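Retum storage baskets: are they worth the fuss?

I bought the Retum set in July, after the third friend in a row told me it had changed her living room. My living room has not changed. It still has two children in it.

The set costs £92 and you get a wire basket, a plastic bin and a leaflet about "calm zones". The leaflet went in the recycling. Kuipers sells something very similar without the leaflet for a good bit less, and I wish I had looked there first.
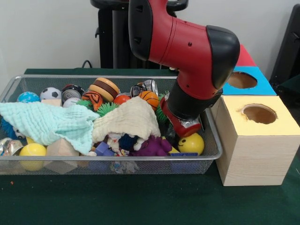 Retum says the basket will take 100 washes of its cloth liner before the liner starts to thin. I gave up on the liner after a fortnight, as it slides down every time anyone reaches in. The basket does better without it, though crumbs drop straight through the mesh and on to whatever is underneath.

The plastic bin is the better half of the set. You can wipe it, it doesn't scratch the table and it survived being sat on. I still don't see why it needs to be sold as part of a "system". A bin is a bin, and my old Skomton one did the same job for years until the rim split. 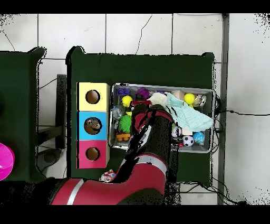

Photo: Fares Yammine

My main grumble is with the idea behind it all. One big container means everything goes in and the one thing wanted is always at the bottom, so the lot gets tipped out on the floor. Talari makes shallow trays that get round this, but they eat up shelf space and the lids are sold separately.

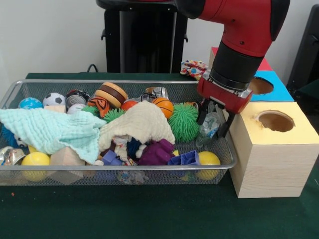

Mesh basket with a silver rim, filled to the top.

Returns were easy enough, I'll give them that. I sent back a second basket with a bent handle and had the money in four days. I kept the bin. The first basket lives in the shed with the plant pots.

Two and a half stars, mostly for the bin.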